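How to Fold Small Cloths and Keep the Pile Standing

Kitchen cloths, dust cloths and napkins are the last things in my laundry basket, and for years I pushed them in the drawer without folding. My neighbor Lilla Katona showed me a better way, and I wrote it down so I can send it to people who ask.

What you need

A table with free space at the front. A wooden one is good, but a bed is too soft and the edges will not stay straight. You also need your clean, dry laundry and a drawer or a box for the finished cloths. Mine is a Trelow box, 70 centimeters long, but a shoe box works too.

Step 1. Put the clothes to one side

Fold the bigger things first and stack them at the left end of the table (at the right end, if you are left-handed). I put dark things on the bottom and let the sleeves go inside. The pile does not need to be beautiful. It only must not fall into your working place.

Step 2. Take one cloth

Lay one cloth in the middle. It will probably be bunched, especially if it is thin cotton and came from a dryer. Do not try to press it flat with your palm, this only makes new creases. Look for a corner instead, the one that is nearest to the bunched part, and lift it.
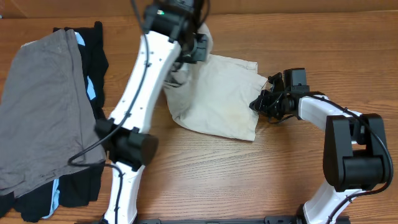

Hold the corner up for a moment and let the fabric hang from it, then find the next corner along the same short side. When you have both, give the cloth one small shake and lay it down away from you. Most of the wrinkles go out with the shake.

Step 3. Check for stains

Do this before folding, while the cloth is open. Light colors such as cream show old oil as a yellowish mark. I put a little dish soap on the mark, leave it for the night and wash the cloth again. If the mark stays after 2 washes, the cloth moves to the box under the sink and I use it for shoes and windows.

Step 4. Fold

Bring the short sides together, smooth from the fold to the open edge, then fold once more the same way. For a drawer, fold it a third time - the cloth can then stand on its edge and you see all of them from the top. Very thick cloths are better with only two folds.

Put the folded cloths in their own row, not on top of the clothes. Small things slide on big things, and then you start again from Step 2.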